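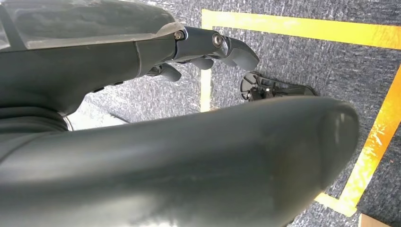 She has asked me to leave her name out of this, and for a woman who once cried in a hot tub on cable television it seems a modest request. Fans of *Casia* will work it out in a minute anyway. She is the one who threw the shoe.

We meet at Bianchini, a lunch place in Cundby with paper tablecloths and a signed photo of a weatherman by the register. She is 31 now, with short hair, and she orders the soup before I've sat down. The hostess doesn't give her a second look. "She knows," my guest says. "She asked me once if the villa was real. I told her the front of it was."

The villa was rented by Jernau, the company that made the show, and it had one working bathroom for ten contestants who were supposed to be falling in love. Two seasons aired. She was in the second, and lasted until the episode before the finale, when the man she had been promised a future with picked a dental hygienist from the other team. He and the hygienist announced an engagement in November. By the time the reunion was taped they were communicating through his mother.

"I sent them a blender," she says. "I never got it back, so somebody's making smoothies."

I ask about the money, because everyone does. She was paid $80 a day. Her swimsuits were her own, and so was the shoe. "I had a friend who thought I'd come home with a house. I came home with a rash and a bill for the dress I wore to the ceremony. They'd steamed it for me, though. That was nice of them."

What did come, at first, was attention. She opened a tanning salon. She judged a chili contest, and has opinions about it she would still like to share. There was a line of scented candles, 400 of them, ordered the week after her last episode and made to smell like "heartbreak and fig." She sold 60. The rest are in her garage, where she says the fig has won.

"People think you get famous and then it goes away," she says. "Mine sort of moved to the dentist's office. I'll be sitting there and some lady says, 'You deserved better.' And I say thank you, and then we both go back to our magazines."

She met her husband at a tire shop. He hadn't seen the show and, when told about it, asked whether it was the one with the boats. (It was not the one with the boats.) They have been married for three years and have a daughter who believes her mother used to work in a hotel. He has since watched one episode, on his own, with the sound low. She found out because he'd paused it to take out the trash.

"He said I seemed tired. Out of everything that happened in that hour! There's a fire in that episode."

She is less breezy about the editing. The line that followed her around, the one fans printed on mugs, was put together from two conversations, and one of those was about a sandwich. She says she doesn't hold it against the producers, then spends most of her bread holding it against them. One of them told her to think of herself as the salt. She asked what that made everyone else and he had to go take a call.

"I signed the paper," she says. "It was a long paper and I read the first page. I was 24 and there was a car outside with my name on a card."

Would she go back? Jernau has been calling. There's talk of a new version with the old cast, everyone older and supposedly wiser, in a different house. She has asked two questions, one about the bathrooms and the other about the hygienist. So far they've answered the one about the bathrooms.

"There's three," she says. "So I'm listening."

Her husband has said he'll support whatever she decides, as long as he isn't filmed eating. Her mother wants her to do it and has already bought a hat.

The check comes and she pays for her soup in cash, then goes out to the car and comes back with a box. I now own six candles.

*Interview conducted in Cundby, 2/19/22.*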